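About Carska

Carska is an independent test shop for robot end effectors. We compare grippers, the arms they bolt to, the cameras mounted on them and the controllers that run them, and we report what we measure. Our customers are integrators, small equipment makers and a few university labs.

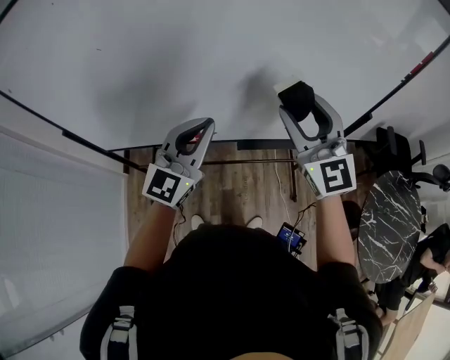
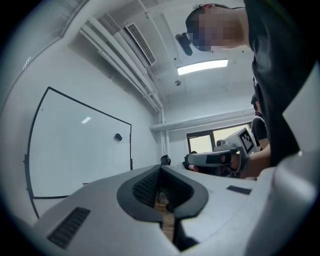 Hand-held gripper trials with fiducial markers

Sutermont, June

What we do

Most of our work is side-by-side comparison. A customer sends two or more candidate grippers, or one gripper and a list of parts it has to handle. We run every candidate through the same task set, with the same operators, and write up the results. The standard task set has 16 tasks. It covers rigid blocks, soft pouches, thin flat parts, cables and connectors, and a short group of two-handed tasks in which one gripper holds and the other works.

Each task is repeated 100 times per candidate. Operators switch candidates on a fixed schedule so that practice effects spread evenly across the set. Drops, slips and regrasps are logged separately. A regrasp that ends in a good hold still counts as a regrasp.

Hand-held trials

Before a gripper goes on an arm we prefer to try it in the hand. Hand-held units show finger and pad problems early, without tying up a robot cell. Pad wear, pinch geometry and blind spots near the fingertips can all be judged this way. Payload and cycle time cannot, and we do not report either from hand-held work.

Position is tracked from square fiducial markers fixed to the grippers. We check marker size and placement at the start of a job, since a marker that turns away from the camera during a wrist roll will leave gaps in the track. Where a customer has its own tracking method, we record both and list the differences in an appendix.

Arm and controller trials

Gripper candidates that pass the hand-held stage move to the arm bench. The bench has three stations, each with its own controller and power supply. We log supply voltage, command time and measured finger position on a common clock. If the controller firmware changes during a job, the affected tasks are run again from the beginning.

Arms are compared on repeatability at the tool flange and on how they behave when a grasp goes wrong – a jammed finger, a part caught on a fixture, a dropped connection. These fault tests are optional and are quoted separately.

Camera trials

Wide-angle lenses are common on gripper-mounted cameras and they distort heavily toward the edges. We calibrate every camera before and after a trial and give both sets of values in the report. We also look at how much of the view is taken up by the gripper itself, how the exposure holds up when a window or ceiling light is in view, and whether the fingertips stay in focus at closing distance.

Reports

A report contains the task list, the setup notes, the raw counts and the plots. It does not contain an overall score. Customers weigh speed, hold strength and cost differently, and a single number hides that. Raw logs are delivered with the report in plain text.

To date we have issued 38 reports. Results belong to the customer and are released only with written consent.

Background

Carska began as the test bench of Rivadeneyra, a maker of packaging equipment, and became a separate company when outside requests took up more hours than inside ones. We no longer build or sell grippers. Our logging software, Gisel, was written in-house and is supplied free of charge to customers who want to replay their own trials. It reads our log format only.

Sending us equipment

Please include mounting drawings, the connector pinout, spare pads if the pads are replaceable, and the firmware version as shipped. Units without documentation are accepted – setup time is then billed by the hour. Equipment is returned in the condition it reached at the end of testing, with worn parts bagged and labeled.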